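How to book a stand at a children's fashion trade fair

Small childrenswear labels often leave the trade fair application too late. The steps are the same for most shows, and I have used Tadonton, the September fair, for the details.

1. Ask for the exhibitor pack. It lists the halls, stand sizes and closing dates. At Tadonton the smallest stand costs 400 pounds a day and comes with two rails, a table and one light.

2. Choose your pieces. Buyers want to see a range they can take in quickly. We showed 49 styles for our first season and that was too many. Put knitwear and jersey together, and keep occasion wear on a separate rail.

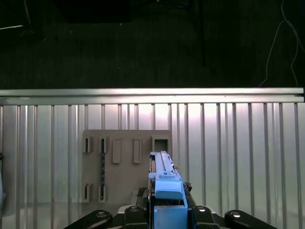

3. Prepare a line sheet. Each style needs a number, sizes, colours, fabric content, wholesale price and delivery window. Sizes should be given by age and by height in centimetres - overseas buyers order by height.

4. Send the application with six photographs of the collection. Plain backgrounds are best. The organisers reply within 14 days, and a deposit is due when you accept.
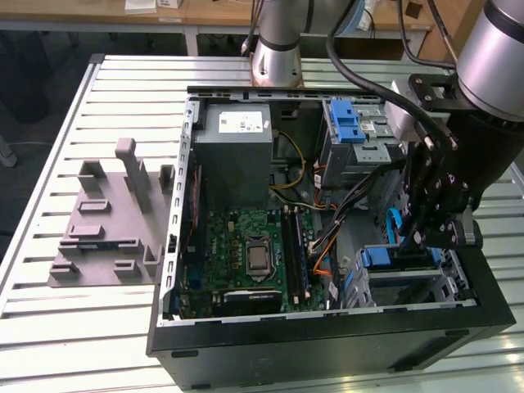
Catriona Cairns wrote in to say that her deposit for Wurmont was taken before the hall plan came out, and she ended up next to the loading doors. She now asks for the plan in writing before she pays anything.

5. Book appointments. Write to shops four weeks ahead with your stand number and one picture of the new range. Follow up once, a week before the show.

6. Pack the samples by rail, in the order they will hang. Bring a steamer, spare hangers, safety pins and a clothes brush.

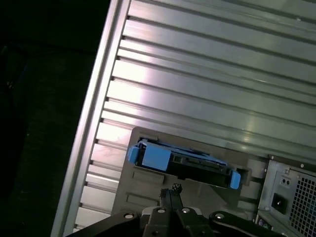 7. Take orders on a printed form with a carbon copy, and have the buyer sign it before leaving the stand. Write the minimum order at the top. Ours is 192 pounds for a first order, with no minimum on repeats.

8. Send confirmations within two days of getting home. Include the delivery window again and the date by which changes can be made.

Page updated August 17, 2022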